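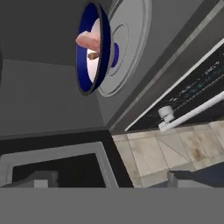
*Blue-rimmed container, white inside. Grey and black panels and beige tiles around it.*

19/03/2026

Lokgate bridge is open! Properly open, both lanes, no weight limit, and I went over it at twenty to seven this morning with a full load on and grinned like an idiot the whole way across. I've been waiting for that since October. Five months of going round by Plusturton with a trailer full of animal feed, and this morning it was up the hill, over the river and down the other side before my tea had cooled enough to drink.

They had said the end of the month, so I didn't believe the text from the office when it came through last night. I rang Valquíria to check and she was already laughing when she picked up. She had been up there with the dog in the evening and watched them take the cones away. The barriers were stacked on a flatbed by the time it got dark, she said, and one of the lads waved the first car through as if he was starting a race.

The new surface is lovely. No thump at the far end where the old joint used to be, the one that would shake the mirrors out of line. The rails have been set back a bit as well, so two lorries can pass without anybody breathing in. I met a milk tanker halfway over and we both kept moving! I can't remember ever doing that on Lokgate. You used to flash, wait, and hope that whoever was behind you had left some room.

I did the sums at dinner time with a pencil on the back of a delivery note. The detour has put 3,855 extra miles on my lorry over the winter. That's a silly amount of diesel and a silly amount of staring at the same hedges. It was 65 minutes on the long way round this time last week, depot to Testard's yard, and that was with the lights at Plusturton being kind. Today I was backing onto the bay while the night man was still doing up his coat. He wanted to know if I'd slept in the cab.

Testard's took the lot, 515 bags, all dry, not a split one among them. They've got the new forklift now and it's a joy to watch it work. It turns on the spot and it's so quiet that you have to keep your wits about you. I asked for a go and was told no, which is fair.

Then on to Sadeghi's for the second drop. I'd been a bit worried about them, what with the lower road flooding in January and then the closure on top. They had to turn away all the bigger vehicles for weeks and bring everything up from the main road in a van, one pallet at a time. But the yard was busy, three of us in the queue, and there was a proper breakfast going in the canteen again. I had the egg roll. Brown sauce on the table, the good one. I sat with a driver from the coast who'd never been this way before and I'm afraid I told him the full history of the bridge, scour holes and divers and all. He took it very well.

The diversion signs are still up at the top roundabout, mind. Somebody needs to get those down, as there were two cars and a horsebox going off towards Plusturton this morning that had no need to. I rang the number on the board and left a message. Plusturton will be glad to be rid of us. That high street was never made for artics, and the poor woman at the wool shop must have had her windows rattled every ten minutes since the autumn. She always gave me a wave though. I might pop in on a day off and buy something, even if I have to learn to knit.

Hours are so much better too. I was 100 minutes inside my driving limit when I parked up tonight, and for most of the winter I've been watching the clock all the way home and working out which lay-by I'd end up in. I didn't mind the odd night out in the cab, but February was too many, and too cold.

So I was in the house before five, with daylight left. Put a wash on, walked down to the river and had a look at the bridge from underneath, where they've filled in behind the stone with fresh concrete. It's very pale next to the old piers. The water's gone right down and there were ducks on the gravel.

Tomorrow is Testard's again and then an empty run back, unless the office finds me something. Need to fill up, ask about the nearside mirror, and take Valquíria's flask back before she sends out a search party for it.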